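Flandcombe Bathrooms: a photo collection of small washrooms, floors and fittings

README and data card, version 2

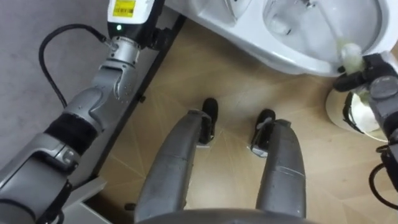
White toilet and pale wood-patterned floor, with the grey floor surface and its dark edging strip.

Hello, and welcome to Flandcombe Bathrooms! This is a collection of photographs of ordinary toilets, washrooms and bathrooms, put together for anybody who cares about how small rooms are laid out and what they have on the floor. There are 1,177 photographs in this release, taken in 50 rooms. Each photograph comes with a short caption and a row in the notes table.

We started with floors and the rest followed. If you have ever tried to find a plain picture of the place where a bathroom floor meets the next floor along, you will know how hard it is. Catalogues are full of baths and brass taps, and the joins are always somewhere behind a potted fern. We love the joins. We love the foot of the toilet, the strip in the doorway, the last plank that had to be trimmed to a sliver, the skirting that stops a bit early. There is so much to look at down there!

What is in the folder

photos: all the pictures, sorted by room number
captions.txt: one line per picture, in plain English
rooms.csv: one row per room, with the columns explained further down
floors.csv: one row per floor surface, so a room with two surfaces has two rows
words.txt: our list of agreed words, with spellings
changes.txt: what we altered between versions

File names begin with the room number and then a letter for the part of the room. F is floor, W is wall, T is toilet, B is basin, D is doorway, and G is a general view. A picture that could sit under two letters goes under the first thing named in its caption.

What the collection is good for

People have used version 1 for things we never thought of, and it has been a joy hearing from them. The uses we had in mind were these:

Comparing floor patterns in small rooms, especially wood-effect floors next to plainer surfaces
Practising captions and labels for household fittings
Planning a refit, when you want to see how a pattern looks in a tight space
Teaching the words for parts of a bathroom (a language class in Drestine did this with version 1 and sent back a lovely list of corrections)

It is less good for measuring. We didn't put a ruler or a marker in the pictures, and the viewpoints vary a lot. Please don't work out a toilet's height from one of our general views and then order a frame to match it.

How the rooms were chosen

We asked people in and near Flandcombe whether we could photograph their smallest washroom, and a cheering number said yes. Some rooms are in houses, some are in workplaces and a handful are in places like clubs and halls. We wanted rooms as they are on a normal day. The only things we asked people to put away were medicines, letters and anything with a name on it.

Of the 50 rooms, 35 have a wood-effect or wood-patterned floor in at least part of the view. That is far more than you would get by picking rooms at random, so don't quote it as a fact about bathrooms in general. Word got round that we were keen on patterned floors, and people with patterned floors wrote in.

The floor words

This is the part we have argued over most, and the part I'm proudest of.

Wood-patterned means the surface looks like wood in the photograph. It says nothing about what it is made of. A vinyl sheet, a laminate board, a printed tile and real oak can all go under this word. If the owner told us the material, it is in the column called told_material. If they didn't know, the column is blank, and we left it that way.

Plank layout has six values: straight, staggered, herringbone, chevron, mixed and unsure. Herringbone and chevron get muddled all the time. In a herringbone floor the short end of one plank butts against the long side of the next, giving a stepped zigzag. In a chevron floor the ends are cut at a slant so that they meet in a clean point. When the seams are faint, or when they seem to spread out in several directions, it can be very hard to tell, and unsure is the right answer. The opening picture on this card is a good one to practise on. The seams are faint and run off in different directions, so you could say herringbone-like and you could say starburst, and the row in floors.csv says unsure.

Edging is for anything that runs along the border between two surfaces. We use strip, threshold bar, skirting and unsure. Hanna Ivanyshyn, who wrote most of floors.csv, added a yes or no column for visible fixings after getting very excited about screws. It has been one of the most used columns in the whole table, so she was right and I was wrong. The opening picture gets a yes there, for the small dark fasteners along the strip.

Ledge covers any low raised edge, such as a step, the side of a shower base or boxed-in pipework. We don't guess which it is from a photograph that only shows a bit of it.

Colour words are kept short. Floors are pale, mid or dark, followed by one of tan, brown, grey, white, black, red, green or blue. We dropped "beige", "stone" and "greige" after version 1. Three people gave three different answers for the same floor, and one of them was me on two different days.

Columns in rooms.csv

room: the room number
kind: toilet only, toilet and basin, shower room, full bathroom
surfaces: how many floor surfaces appear in the pictures
toilet_colour: as seen
toilet_fixing: floor, wall, or unsure
basin: yes, no, or not in view
window: yes, no, or not in view
notes: anything else, in a sentence or two

Please take "not in view" seriously. It does not mean "no". A picture aimed at the floor tells you very little about the ceiling, and quite a few of the early mistakes in version 1 came from treating the two as the same.

How the captions were written

Each caption was written by one person looking only at the picture, then read by a second person looking only at the picture. The rule is that you caption what you can see. If you happen to know that the cistern was replaced last spring, lovely, but it goes in the notes and stays out of the caption. Captions are usually one sentence. They name the main fitting, then the floor, then one other thing if there is something worth naming.

A few samples from captions.txt, to give you the flavour:

White basin with a single tap, mid grey tiled floor, blue mat.
Doorway with a metal threshold bar between carpet and pale tan planks.
Foot of a toilet against a skirting board, dark brown floor, straight layout.
Shower base with a raised lip, floor layout unsure.

Where the two people disagreed, they talked it over, and where they still disagreed, we went with the vaguer word. I did a final read of a batch of 20 rooms from start to finish and changed far fewer captions than I expected to, which pleased me no end.

Known problems

The light is uneven. Small washrooms often have one lamp and no window, so pale floors can come out yellowish and mid greys can drift towards blue. We haven't corrected the colours. If colour matters to you, use the broad words in the table and don't sample from the pictures.

Glossy floors are under-represented. We have lots of matt wood-effect and plenty of small tiles, but very little polished stone and only one painted floorboard room. (It is a beauty, though. Do look at room 17.)

Viewpoints are mixed. Some pictures look steeply down, some are taken from the doorway. Straight planks can look as if they fan out when they are seen close up and from above, so check the other pictures of the same room before settling on a layout.

Mirrors have been avoided where we could manage it. Where a mirror showed somebody, that picture was left out.

The folder for room 31 has no doorway pictures at all. The door wouldn't open past the basin.

Changes since version 1

Floors now have their own table. They used to be squeezed into a single column of rooms.csv, and it was a muddle.
The fixings column is new.
Colour words shortened, as explained above.
"Lavatory", "loo" and "WC" all changed to "toilet" in captions. You can still search for the old words in words.txt.
A set of captions supplied in Norwegian by Helge Tveit has been taken out for now, while he brings it into line with the new floor words. It will come back as its own file, we hope in March.

Using and sharing

You are free to use the pictures and tables for study, teaching, hobby projects and planning your own bathroom. Please keep this README with the folder if you pass it on, and please don't try to work out whose home a room is in. The people who let us in were generous, and some of them had quite clearly mopped.

If you publish something, call the collection Flandcombe Bathrooms and give the version number. If you change the captions, say so in changes.txt in your copy, with the room numbers.

Sending corrections

Yes please! Give the file name, the word you think is wrong and the word you would use in its place. Layout corrections are especially welcome, and so are second opinions on anything marked unsure. If you fit floors for a living, we would be thrilled to hear from you, as most of us learned the words as we went along.

New rooms are welcome too. We would most like cork, lino with a border, and any washroom where the pattern changes direction halfway across. Send a note first and we'll reply with the short list of views we take, so that your room can be set beside the others.

Last edited Feb 19, 2021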